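Latis Hand-Held Gripper
Demonstration days at our Narnard workshop

Product overview | Specification | Demonstration days | Spares | Contact

The Latis is a two-finger gripper that you hold and work yourself. People use it to show a robot how a job is done, or to find out whether a pair of fingers will suit their goods before they spend money on an arm to carry them. It comes in dark green as standard, and you can have it on loan, on hire or to buy outright.

We could fill this page with figures (and there are a few further down, for those who like them), but after years of selling equipment from a catalogue we still think the best way to choose a gripper is to come and have a go with one. So on the first Wednesday of most months we clear the benches, put the kettle on and open the workshop to anybody who would like to try the Latis for themselves. You don't need to be a customer and you certainly don't need to be an engineer. Our last open day brought in two bakers, a school technician and a very patient gentleman from a seed merchant's who stayed until we locked up!

What happens on the day

Doors open at 10 in the morning and we begin with a short talk, which we do try to keep short. After that you are shown to a bench and handed a Latis, and most of the day is yours. We start everybody off on soft, forgiving things such as sponges and cloths, and then move on to the sort of household goods that cause more trouble: tubs, cups, packets and anything with a slippery lid. The Pella arm runs in the next room at 11 and again at 2, repeating a sorting job that was first shown to it by hand, and you are welcome to wander in and out of that as you please.

Do bring your own items if you can. A carrier bag full is plenty. We have had soap, door handles, seed trays and a whole set of picnic plates, and we learn something every time, usually about corners.

Plastic food boxes are a favourite at the benches, and they are a good test of your eye as well as your hand. Set down on a white tabletop, a clear one very nearly disappears apart from its lid, and you find yourself steering by the pale blue rim. Come at it slowly, with the fingers well open and a black pad on either side, and take your time over the last little bit.
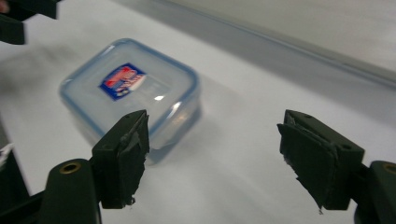

Specification in brief

Order code: Latis 1071
Fingers: two, moulded plastic, dark green
Pads: black, replaceable, sold in pairs
Weight, ready to use: 300 g
Recommended pad change: every 1000 grips, sooner with rough or gritty goods
Spares kit: 13 pieces, including pads and screws

Booking and getting here

Places are free but the benches fill up, so please book through the contact page and tell us what you hope to pick up. We are in the Hiebert building on the Narnard side of the river, with parking at the back and a ramp to the side door. Lunch is soup and rolls. Let us know beforehand if you would like something different, or if you are bringing a group, as we can sometimes open a second room.

There is no demonstration day in August.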